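Zornen pull-down faucet, 2 months in

Bought this in July to replace the dripping thing that came with the house. $132 on sale. Black finish. Quick notes because I have to get the kids from swim.

Install: easy if your old one comes off. Mine did not. Spent most of a Saturday under the sink with a wrench that was too short, finally drove to the hardware place in Flestville for a basin wrench. After that, 44 minutes start to finish. Instructions are all drawings, no words. Step 5 shows the weight going on the hose upside down, ignore it.

Water pressure good. Better than the old one, and we're on the Otport line which everybody complains about. Spray mode is strong, will soak your shirt if you aim it at a spoon. Learned that twice.

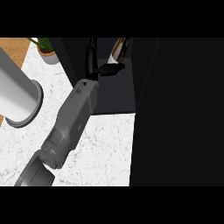

Handle is a little stiff going to hot. Loosened up some by week three but my mother in law still has trouble with it. Hose goes back in on its own most of the time, needs a nudge if theres a bottle of cleaner in the way down below.

Finish shows water spots. Hard water here so I wipe it every night with a dry cloth, no sprays. No scratches so far.

Customer service: emailed about a missing washer, got a reply from Mayu Kawaguchi the next morning and the part came in the mail that week. No charge. Very nice about it.

Four stars. Would of been five with a smoother handle.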